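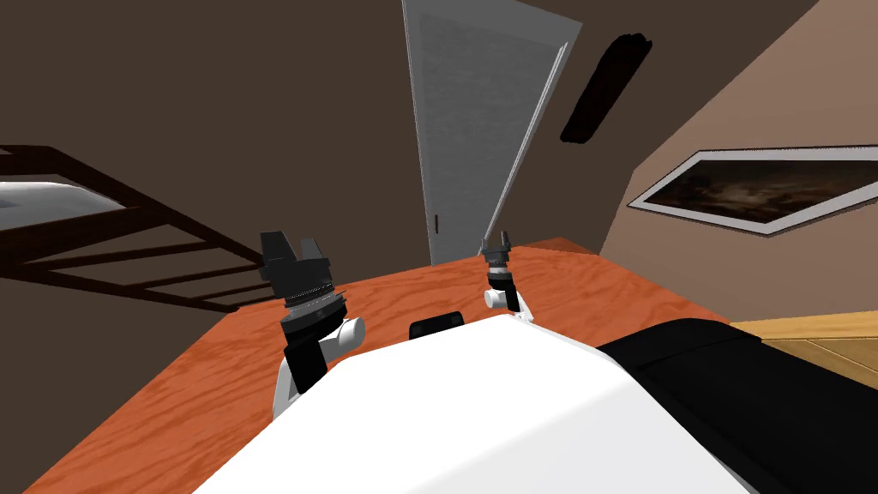
Does training on furnished rooms help the two-arm policy when the table, the task and the arms all stay the same?

It helps a good deal in rooms the policy has never seen, and makes very little difference in the plain room it was trained in.

August, bench notes, begun 4.15 in the afternoon and finished after tea

I'm writing this one out at more length than usual, partly for Nigel, who is back next month and will want to know why the Biltley branch looks so different from how he left it, and partly for myself, as I have a dreadful habit of remembering the result and forgetting how we got there.

The old setup, for the record: one grey room, nothing on the walls, the table in the middle, both arms starting from the same pose. Every demonstration we had was recorded in that room. All 658 of them. Lucian's idea was that we needn't record a single new one. The joint motions are stored, and so is the placing of everything on the table, so we can replay each demonstration with the room swapped out behind it and render the camera view afresh. Same movement, same table, different walls and furniture. He calls it redressing and the name has stuck, though Glenys B. still writes "re-rendering" in her scripts, so search for both.

The view is a lopsided one, and I know newcomers find it odd at first. With the room dressed, the bed frame runs down the left, the door leans away at the back and the picture on the right-hand wall gets stretched into a long slanted thing. I asked Joanne whether we ought to straighten it before it goes into training and she was firmly against. The policy gets what the camera gets, and if we tidy the view for training we must tidy it for ever after. I've come round to her side. Leave it tilted, please.

What we ran. Three versions of the policy: plain room only, redressed rooms only, and a half-and-half mix. Each was trained from 3 different seeds, with the same number of steps and nothing else altered (I checked the config files against each other twice, having been caught out in spring by a learning rate I'd left lying about). Testing was in 6 rooms kept out of training altogether, with 50 trials in each, plus the plain room as a sanity check. The task was the Dawber handover, left arm to right arm, start poses jittered in the usual way.

What came out. In the plain room the three are so close that I wouldn't like to choose between them. In the held-out rooms the plain-only policy falls apart, and not gently either — the left arm sets off well enough and then hovers, opening and closing, until the trial times out. The redressed one carries on with the job. The mix sits a little under it in every held-out room, on all seeds, and I had rather expected it to win. Lucian had a bet on with himself and has been quietly pleased all day.

Now the part I'm less happy about. The gains aren't even. The worst of the held-out rooms are the ones where the walls are close in colour to the arms or where there are dark rails just behind a gripper. The room at the top of this entry is a good one for seeing the trouble: black fingers on the left with the lowest brown rails passing just behind them. Compare the far gripper, which is smaller but hasn't got the rails to contend with. I looked through the failed trials by eye and the left arm is the one that goes astray far more often. That's an impression from an afternoon with a mug in my hand, mind you, and wants doing properly.

The second thing, which Glenys B. spotted, is how much the white body panel hides. Anything sitting near its rim, between the two arms, shows only its top, as with the small black object there. Redressing can't help with that, as the panel is in the same place whatever room we choose. So when we compare rooms we should leave out any trial where the target starts behind the panel, or else report those separately. I've put a flag in the Trusance logger for it. It's called panel_hidden and it defaults to off, so do remember to switch it on.

A small muddle to own up to. My first batch of redressed episodes had the room lights changing partway through a demonstration, as I was drawing a new lighting value at every step instead of once per episode. It trained, and the loss looked lovely, and the thing was hopeless when tested. Those runs are in the folder marked lights_wrong. I've kept them because Joanne thinks there may be something to learn from them, but please don't put them in a plot!

Still to do:
Score failures by arm and by what lies behind the gripper. Lucian has offered.
Try redressing the tabletop as well. We've kept the orange wood throughout, and I do wonder how much the policy leans on that grain.
Ask Glenys Gosling how much render time we have left on Wukerance before the end of the month. The redressed set takes far longer than I told her it would, and I owe her an apology and probably a cake.
Repeat the mix with fewer plain episodes, in case half was simply too many.

Nothing is running overnight. Both render nodes are free if anyone wants them before morning; I'll start the tabletop batch when I'm in.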